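Bernow water shutoff pushed back, again

Thursday, January 7, 2021

BERNOW – The overnight water shutoff on the east side is off for now. New start is the first week of March, the town's utilities office said this morning. Third date so far.

Work was supposed to begin Monday night on the old main under Schwerdtfeger Street. Crews from Sornon, the contractor, were going to swap out 700 feet of pipe between the bridge and the school lot. The replacement valves didn't show up. Supplier shipped the wrong size, according to the utilities office, and the right ones are weeks out.

"We're not going to open up a street in January and then sit there waiting on parts," said Fitriani Nasution, who runs the office. She said the delay won't add to the price, the contract has a fixed cost.

Almost 300 homes are on the stretch. Notices went out before the holidays telling people to fill pitchers and kettles before bed and keep a bucket by the toilet. Those notices are now void, new ones will be hung on doors once the March dates are set. Anybody who signed up for text alerts dosn't need to sign up again.

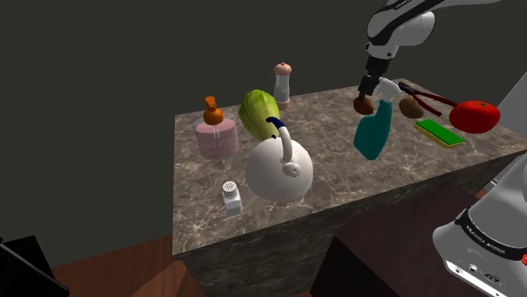

Will the water be off all day when the work does start?
Only overnight, from 11 p.m. to 5 a.m., so 6 hours at a stretch. The town expects four nights in total, with a night off in between if the weather turns.

Pressure may be low the morning after. Brown or cloudy water too – run the cold tap in the tub until it clears, and hold off on laundry. Skip the hot tap until then or the sediment ends up in the heater.

Not everyone is happy. Ardalan Mohammadi runs a bakery two doors from the bridge and starts his dough at 3 a.m. He had already moved his January baking to a rented kitchen in Wirnon and paid a deposit on it. "I found out from a customer," he said. "A phone call would of been nice."

Nasution said businesses on the street will get a call at least two weeks ahead next time. No word on deposits. She said owners with costs from the change should put it in writing to the office and include receipts.

The main was laid 60 years ago and has broken twice since last fall, both times near the school lot. If it goes again before March the town will patch it same as before. Parking limits on Schwerdtfeger are lifted as of tonight, signs come down tomorrow.

Questions go to the utilities office, weekdays until 4:30. The lobby is closed to walk-ins, so phone or use the drop box by the side door.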